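Re: [floor-talk] Ellgate and the new packing arms

Mine from up by the big windows, bottle or tube in the glove:

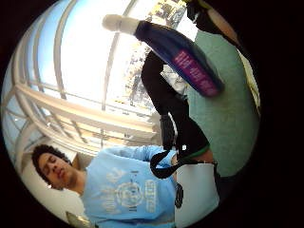
Dark bottle or tube, pink label, white cap.

> Has anyone at Saron had their hours cut since the
> arms went in? We're told 8 of us move to checking.

No cuts here so far, but the job's different. I used to pack 104 trays a shift and now I mostly sort out what the arms drop - easier on the back, dull as anything by October! Ask for the new rota in writing.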